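Review: Sorik paired hand-held grippers, set-up and upkeep

The Sorik pair was purchased by the Vivier training unit in March to record hand movements for its robot cell. This review deals with preparation and routine care. The quality of the resulting robot programs will be covered separately.

Each gripper carries a marker cube, and the position of that cube must be checked whenever a finger pad is changed. The manual allows 90 minutes for first assembly. Our staff needed 76, although the printed diagrams for the left and right units are easily confused. Replacement pads are sold by Gounder in packs of 2 — a sensible quantity, as we recommend changing both sides together.
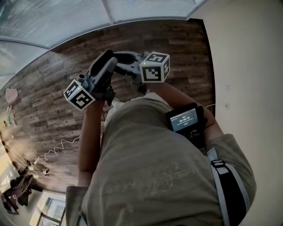

Both grippers held with the pads facing one another; the timer is carried at the side of the body.

Daily care is simple. Cube faces should be wiped with a dry cloth, and any face with a lifted corner should be replaced before work begins. The triggers require no oil. Small grit does collect behind the pads, and the cover screws are too short to be handled comfortably with the driver supplied.

The timer is less satisfactory. Its digits are large and easily read, but the menu is slow and the settings are lost after an update. The Unent shoulder strap, ordered separately, has held its adjustment well.

We rate the set 4 out of 5 for ease of upkeep and 3 out of 5 for documentation. Units intending to buy should order spare cube faces at the same time — delivery of ours took 2 weeks.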